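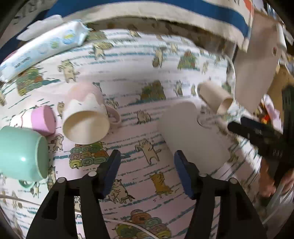

Genji Oda preguntó antes que nadie si el kit de Plakaseo sirve para algo más que mover tazas. Pues mire, Genji: de momento, tazas. Pero qué tazas.

Galería de la prueba: pinza manual Plakaseo, kit de dos dedos
30 de noviembre de 2021

El kit llega en una caja de Khondokar con 14 tornillos de repuesto (señal de confianza, o de lo contrario) y un manual de 80 páginas traducido con más valor que acierto. Se agarra con la mano, se cierra sobre lo que sea y la cámara va registrando el gesto para que luego un brazo lo imite. La teoría es esa. La práctica son las fotos de esta página, hechas sobre un mantel con más gatos que superficie útil.

Las almohadillas azules son estriadas y, para mi gusto, lo mejor del conjunto. El distribuidor, Kusta, las vende también sueltas, a un precio que invita a cuidarlas mucho. 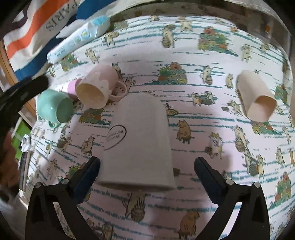
Con las tazas de boca ancha conviene entrar despacio y sin fe excesiva. El manual le dedica al asunto un párrafo entero, en el que llama a la taza «el paciente». En la versión de junio las almohadillas se despegaban; en esta llevo 822 cierres y ahí siguen, cosa que anoto con cierta sorpresa.

Lo que menos me convence es el peso: al cabo de casi dos horas la muñeca pide la baja. Houshang Mahmoudi me escribe que en Peverham usan un contrapeso casero y que se nota. Lo probaré en la próxima tanda, con platos.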